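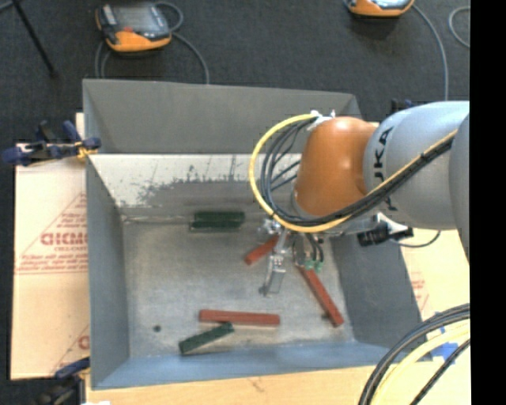
**mossy_kettle** wrote:

Does a water softener make any difference to how often you have to descale a kettle?

**plumline26** wrote:

It makes a huge difference. We're in Brestley, where the water is practically soup, and I went from descaling every fortnight to twice in the whole of last year.

**mossy_kettle** wrote:

Right, that's more than I was expecting! We moved to Tidbridge in March and I've been scraping white crust off everything ever since. Taps, shower screen, the lot. The kettle's the worst of it though, I get bits floating in my tea — horrible. The water company site has us down as 294 on the hardness thing (mg per litre I think?) and it says "hard" next to it in red.

Did you have yours put in by someone or do it yourself?

**plumline26** wrote:

Had it fitted. It's a Pesonen, the twin tank one, under the sink. The fitter was in and out in a morning but I'd cleared the cupboard out first and he did moan about the old stopcock. I get through two blocks of salt a month for the three of us. No complaints, except that it gurgles at night when it's regenerating and the dog hates it.

**Gripewater** wrote:

I'm going to be the misery here. 294 is hard but it isn't that bad, and a softener is a lot of money to spend on a kettle. Citric acid, £4 a bag, lasts me most of a year. Two spoons, fill it, boil it, leave it half an hour, rinse. Done.

Also you aren't meant to drink softened water if you're on a low salt diet, and a lot of people keep a separate hard tap in the kitchen for drinking. In which case guess what your kettle gets filled from.

**plumline26** wrote:

We do have the separate tap, but I fill the kettle from the soft one. Tea tastes fine to me. And it isn't only the kettle, is it, it's the boiler and the washing machine and not having to go at the shower screen with vinegar every weekend.

**Gripewater** wrote:

Tea tastes flat out of a softener. I'll die on this hill.

**tansy_and_rue** wrote:

It does a bit! I noticed it for the first week and then stopped noticing, so make of that what you will.

mossy_kettle, before you spend anything, have you tried a filter jug? I had a Flasgate one when I was renting and it cut the scale down by loads. You do have to change the cartridge when it tells you to (I never did, I'd leave it for months and then wonder why the crust was back). It won't do anything for your shower, obviously.

**mossy_kettle** wrote:

I've got a jug somewhere in a box, I'll dig it out. The quote I had for a softener was a bit eye-watering so I might do the citric acid and jug for now and see how fed up I am by winter.

Gripewater — does the acid do anything nasty to the rubber seal round the bottom? Mine's one of the glass ones with the blue light.

**Gripewater** wrote:

Never has on mine and that's a cheap one, six years old. Don't leave it in overnight though. And add the powder before it boils, because if you tip it into boiling water it fizzes up all over the worktop. Ask me how I know.

**hollowayend** wrote:

Whatever you do, don't bother with the magnetic gadgets that clip on the pipe. I had one for 22 months and the only thing it did was fall off.

**tansy_and_rue** wrote:

My dad swears by his!

**hollowayend** wrote:

So did mine. His kettle looked like a cave.

**mossy_kettle** wrote:

First go with the citric acid done this morning. It came up like new apart from a ring near the spout that I'll have another go at. Jug is still missing, along with the tin opener.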